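My monthly baby room safety check, with comments

I go through this list every month, coffee in hand, while the little one naps in the other room. Copy it if you like!

Crib screws tight – OK. Our Kubo crib does loosen a bit. I gave 2 of them a quarter turn in January and they've held since.

Mattress snug on all sides – OK. I can't get two fingers down the gap, so I'm happy.

Nothing soft in the crib – needs work. A stuffed rabbit had sneaked back in (my own fault, I was tidying in a hurry).

Night light and cords – OK. The Gulis monitor cord is clipped well out of reach now, and I can still see the screen from my bed.

Room temperature – OK. I read it at night too, because our place in Beddale cools off so fast after midnight.

Dresser strapped to wall – OK. Pulled hard on it, didn't budge.

Bottle warmer – needs work. Haton says to descale after 40 uses and I am way past that, oops.

Changing table strap – OK. Buckle still clicks nicely, even with all the cream on it. 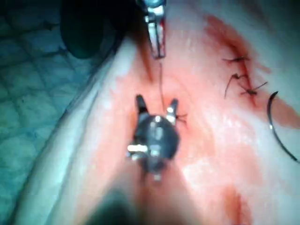
Baby's first aid and grooming box gets its own check, and mine was a mess this time. The thermometer battery was dead and the saline had expired. Tweezers and nail scissors I look at tip by tip under a good lamp, and any jaws with red on the ends, like the slim silver pair hanging at the top there, would fail my check right away. Mine passed, but I washed them anyway and put them back in their case.

Smoke alarm – OK. Very loud, very awake baby. Next time I'll press that button before the nap!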